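Tudach Tabletop Notes — README

Tudach is a small collection of notes on how things are kept on a work table: boxes, plastic containers, cables and the little items that always gather in one group. I started it in Stitville, when I was sharing one table with Asuka Nagano and we could not agree where anything should go.

## What is inside

The collection has 910 short notes. Each note is one row in a plain text table, with these columns:

- place: which part of the table, for example "back right"
- thing: the everyday name of the object
- next_to: the nearest other object
- remark: free text, often empty

Asuka wrote the first 77 notes and I wrote the others. Her remarks are longer than mine, and she writes "case" where I write "box". I did not change her words — please search for both.

## Known problems

Cables are difficult. A coiled cable has a clear place, but a long one can lie in 3 places at the same time. In this situation we wrote only the place of the coil. In 60 notes the column next_to is empty, and I will try to fill these in February.

The words "left" and "right" are always from the side of the person who sits at the table. "Back" is the far edge.

## Changes

January 30, 2020 — corrected spelling in the column thing, removed double rows.

Related items

Drenel drawer labels
Abdella shelf list
Tudach word list for containers 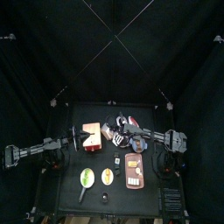 If two objects touch each other, which one goes in the column next_to?

Each object has its own row, so write the other one in next_to both times.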